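Falivier – location safety walk, warehouse scenes
Checked by Tamsin Castellanos, Tuesday, 7:30 a.m.

What a great building this is going to be on screen! Comments follow each item so the grip and stunt crews can read them before call.

1. Fire exits clear and lit – OK. All doors open outward. The north door sticks a little, so give it a shoulder.
2. Extinguishers in date – OK. Loved seeing fresh tags on every one of them.
3. Overhead rig for the rain gag – HOLD. Two shackles need safety wire. Mateja Halilović has the parts and is itching to get up there.
4. Cable ramps across the dolly path – OK, very tidy work.
5. Balcony rail, stunt fall – OK for Benjamín only. Pads go out to the 12 foot mark.

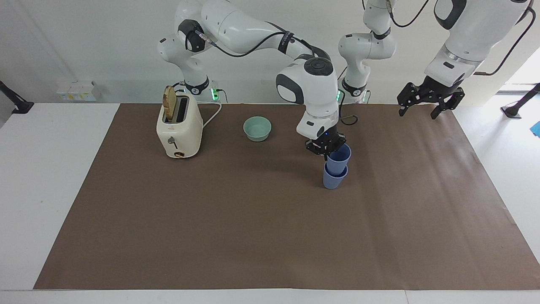 Who can call a stop during the balcony fall? Anyone on set, from the director down to the day players, and the word is "hold" over any radio channel.

6. Haze machine – OK. Open the roof vents between setups, please. The chase looks gorgeous with a light haze and we don't need more.
7. Blank-fire props – NOT CHECKED. The Barua van wasn't here yet. Bảo Quách will sign these in at the gate.
8. Crowd holding, limit 90 – OK. Scene 57 is the big one, and the benches and water are already out.

Recheck of item 3 after lunch, then I'll initial the sheet by the camera truck.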